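Grustance Community Flower Growing and Arranging Project
Progress report to the Drallwood Fund, second period

1. Where we are now

We are now at the middle of the grant, and most of the work follows the plan which we sent with the application. The growing part is going well. The teaching part started one month later than we wrote, but it is now running every Monday evening. The part about selling to local shops is behind, and we explain this under point 4.

The money for this period has been spent as agreed, except the line for transport. The details are in the budget sheet which comes with this report.

2. Growing

In the last report we told you that the soil in the lower plot at Kassa was heavy and held too much water. We have now dug drains along the two long sides and mixed in compost from the council site. The raised beds are ready as well. We planned four beds and built five, as the timber supplier gave us a better price for the full load.

Sweet peas, cornflowers and larkspur gave a good crop. The dahlias were late, and a part of the tubers was lost to slugs before we put the copper tape. We will start them in pots next year and plant them out when they are stronger. The roses along the wall are in their second summer. They have black spot on the lower leaves, and we remove these leaves by hand and do not spray.

Water was a difficulty in the dry weeks. The tap is far from the upper beds, and carrying cans took a large part of each working morning. We have bought two tanks and connected them to the shed roof. They were full after the first week of rain in October, so for the winter we have no worry about this.

3. Evening course

The course is for people who have never arranged flowers and who would not pay for a private class. Our target was 40 people in the whole grant. Until now, 47 people have come to at least one evening, and 13 of them have finished the complete set of lessons and received the certificate.

The lessons begin with simple things: how to cut a stem, how to clean a vase, how long different flowers last. After this the group makes hand-tied bunches, then table arrangements, and in the last lesson a wreath. We had written a lesson on wired buttonholes, but it was too difficult for one evening and we took it out. Some learners asked for it again, so we may offer it as a separate session in spring.

We asked the learners to fill in a short form at the end. Most of them wrote that the pace was good. Several wrote that the room was cold, and this is true. The heating in the Moton hall goes off at eight o'clock and the lesson ends at half past. We have asked the hall to change the timer and we are waiting for the answer.

Two learners have since found part-time work with florists in the town. We do not claim that this is only the result of the course, but both of them showed their certificate at the interview.

We also began a small study of how to present few flowers in a good way, as the learners often go home with only three or four stems. The idea is that one rose with a well-chosen vase can be enough for a table. We will put the results in a leaflet, in simple language, and print it before the next group starts.

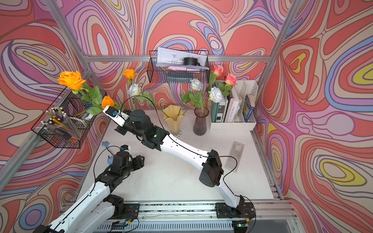 Small orange rose and yellow vase, with a patterned wallpaper background.

4. Selling to shops

We planned to supply three shops each week during the season. In fact we supplied one shop regularly and a second one only from time to time. There were two problems. Firstly, the shops want to know on Thursday what they will receive on Saturday, and in our first full season we could not promise this. Secondly, we had no cold place to keep the cut flowers, so on hot days we had to deliver at once or lose them.

For the second problem we would like to buy a used cooling cabinet. The transport line is underspent, and with your permission we would move this money to equipment. The total of the grant stays the same. Please let us know if you need a separate letter for this change.

5. Next period

Before the end of winter we will order seed, repair the path between the beds and finish the leaflet. The next course group is already full and there is a waiting list. We will also visit the shops again with a list of what we expect to cut in each month, so that they can tell us what is useful for them.

The next report will follow at the end of the growing season, together with the final accounts.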